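## 4. Loading the Shelving and Using the Work Table

This section applies to the Bralter shelving unit and the steel work table supplied with it. Assembly must be completed in accordance with Section 3 before any goods are placed on the boards. Questions about loading should be directed to Aurélien Marty, Fit-out Coordinator, Eltholm office.

### 4.1 Before loading

1. Confirm that every shelf board is seated on its four clips and that the white edge faces the aisle.
2. Press down firmly on each corner of the board. If a corner lifts, return to Step 3.6.
3. Wipe the boards with a damp cloth and allow them to dry fully.

**Caution:** The maximum evenly distributed load is 38 kg per board. Do not climb on the unit or lean a ladder against it.

### 4.2 Placing goods

4. Place large soft drink bottles first, keeping them clear of the uprights. Bottles may be stood or laid down.
5. Check that each cap is tight before a bottle is laid on its side.
6. Stand small candy containers toward the back panel, with labels facing the aisle.
7. Stand cup drinks upright at all times. Do not stack one cup on another.
8. Snack canisters may be laid on their sides on a lower shelf, provided all lids point the same way.

**Note:** Glass jars are not to be stored on the top board. Refer to the Tshabalala supplement for units fitted with glass rails.

### 4.3 Using the work table

9. Position the table so that a clear walkway of at least 35 inches remains between it and the nearest shelving.
10. Set down only the item being checked or labelled. Return it to its shelf before taking the next one.
11. Do not slide canisters across the steel top, as grit on the base will scratch the finish.
12. Clean the top with mild soap and water, following the direction of the brushed grain. Chlorine bleach must not be used.

Soft drinks, candy and cup drinks on an upper shelf, followed by the work table with a single canister set out:

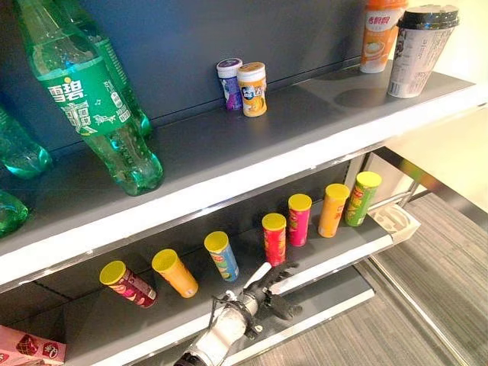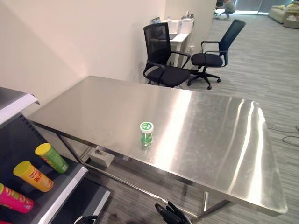
### 4.4 Periodic inspection

13. Inspect all clips and table fasteners every 28 days and record the result on Form 2356.
14. Remove from service any board that is bent, cracked or missing its edge strip. Replacement boards may be ordered through Pokalley using the colour code on the underside.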